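## 3. Bench, simulated bench, and what went wrong between them

Draft, section 3 only. Fedir Kravchuk still owes us the wiring paragraph, it goes in 3.2 when it comes.

### 3.1 The build

The arm was built in the Kravets workshop, a shared space behind a bike repair place. One long bench for everybody, one small table that we were allowed to keep. We call the arm Tisau. Printed links, hobby-grade servos at the wrist, better motors at the shoulder and elbow. Most of the printing was done at home, overnight, because the workshop printer was booked. Bearings and the base plate came from Bustolen, a surplus shop, and the base plate was drilled twice. First hole pattern was mirrored. Our mistake, not theirs.

Design goal was modest. Pick up a small block, put it down somewhere else, do it again without anybody touching the arm. No mobile base, no second arm, no vision beyond what one fixed camera gives. We wanted something a member of the workshop could rebuild from the parts list in a few weekends, and we think that mostly holds, with the exception of the elbow (see 3.4).

The gripper has two fingers. Parallel, black, printed in a stiff filament with a strip of rubber glued inside each. The rubber matters more than anything we did in software during the first month. Without it, blocks rotate in the grasp as soon as the wrist speeds up. With it they mostly stay put. We tried bicycle inner tube, then sheet rubber, then inner tube again. Inner tube won.

### 3.2 Mounting and power

The base is bolted at the back edge of the table, and the table is 700 mm deep. This leaves the working area in front of the arm and keeps the cables off it. Downside: anything placed close to the base is hard to reach, the elbow has to fold up high and the wrist has to come back on itself. Near-base grasps were our worst grasps all through October. We considered moving the base to a corner. Did not do it, too many holes in the table already.

[Wiring paragraph, F.K.]

Emergency stop is a mushroom switch on a cable long enough to reach the chair. It cuts motor power only. The controller stays up, so the log survives, and reading the log after a stop is how we found most of the bugs in this section.

### 3.3 Simulated bench

All motion code is run in simulation before it goes near the real arm. Partly safety, partly neighbours: the workshop closes to noisy work in the evening and an arm slamming into a table is noisy work. The simulator wrapper is ours and is called Clindurska. It loads a room, a table, an arm model and a set of props, then steps the same controller binary we run on the hardware. Same messages, same rates. Only the driver underneath is swapped.

We did not model Tisau's shell. The rendered arm is a stock model with smooth white links, and we changed the link lengths and joint limits until its wrist went where ours goes. It looks much better than our arm does. For contact purposes only the fingers and the underside of the hand matter, and those were measured with calipers and entered properly. The rest is there for self-collision checks and uses padded volumes that are not drawn.

Figure 2 has the setup, fingers open and with nothing in them. Four small wooden letter cubes are the graspable objects, with one of them up on a thin flat board. The striped can and the small black object are clutter. Neither is ever a target, but the planner has to know about them.
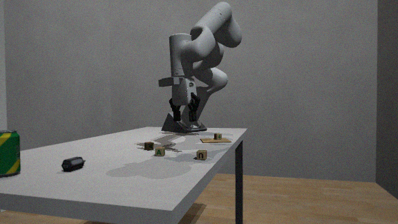
Episode layout is randomized between runs. Block positions are drawn over the table surface, yaw is uniform, and a draw is thrown out if two blocks would overlap. Clutter moves too, though less. The board keeps its height but can slide. We first had the board fixed and the policy learned a habit: it dropped every block at the same spot in space, whether the board was there or not. Looked great in the plots. Moving the board killed that in one afternoon.

Letters are printed on the blocks for a practical reason. On a plain block, the pose estimate flips between equivalent faces, and every flip asks the wrist for a quarter turn it doesn't need. With a mark on the face the flips are rarer. Not gone. Symbols that look alike upside down still cause trouble, and a lowercase "n" seen from the wrong side is read as a "u" often enough that we stopped using letter identity in the grasp selection at all. It's only used for tracking now.

Lighting in the simulator is one main light and soft fill. The arm throws a shadow over its own workspace, and the segmentation step had to be made to live with this. Early version treated the edge of a shadow as the edge of an object, so the planner steered politely around nothing. We retrained with the light direction randomized. In the workshop the problem is worse, there's a window on one side and a strip lamp overhead, and the two never agree.

### 3.4 Transfer to the real arm

We ran 152 real pick-and-place episodes with the final controller. An episode counts as a success if the block ends up on the board and stays there after the fingers open. 29 failed. Manual sorting of the failures, from the logs and from notes taken at the bench, gives a picture that is dull but clear:

- Slip in the grasp. Nearly always at the start of the lift, nearly always a block held by its edge.
- Elbow lag. The commanded and measured angle come apart under load, and the fingers arrive low.
- Bad pose estimate. Window light, mostly afternoon.
- Block pushed by the hand housing before the fingers were around it.

The elbow deserves its own note. In simulation the joint is stiff. On Tisau there is play in the printed gear, and the play changes as the room warms up. We tried to put it into the simulator as a fixed dead band. Helped a bit, wrong in detail: the real play is different going up than coming down, as the weight of the forearm takes it up on one side only. A two-sided model with separate values was better, and those values are the ones in the config file. Anyone rebuilding the arm should measure their own. Don't copy ours, the gear is the least repeatable part of the whole build.

The pushing failures were our own fault and cheap to fix. The hand approaches straight down. If the pose estimate is off sideways by less than a finger width, one finger lands on top of the block, the controller sees a contact, backs off a little and tries agian a few millimeters over. Good behavior in the open. Next to a second block it walks the hand into the neighbor. We now limit the retries and send the arm back up to the home pose when they run out. Slower, fewer knocked-over blocks.

Blocks starting on the board were harder than blocks starting on the table. Expected the opposite, more room for the fingers underneath. But the board on our bench isn't screwed down, and a finger that touches it on the way in will slide it, block and all. In simulation friction under the board was set too high to show this. We lowered it until the simulated board slid when ours did, by feel, using a pull scale would of been better and is on the list.

### 3.5 Things left out

No results for anything but blocks. We did try cans, gripper does not open wide enough, end of experiment. No comparison against a commercial arm either, as we have no access to one. Cycle time is not reported. The speed limit was changed several times during the real runs to keep the elbow gear alive and a mean over those runs would mean very little.

Printed parts, parts list, the Clindurska scene files and the failure notes are in the project archive. The mirrored base plate drawing has been removed from it. If you find an old copy, flip it before drilling.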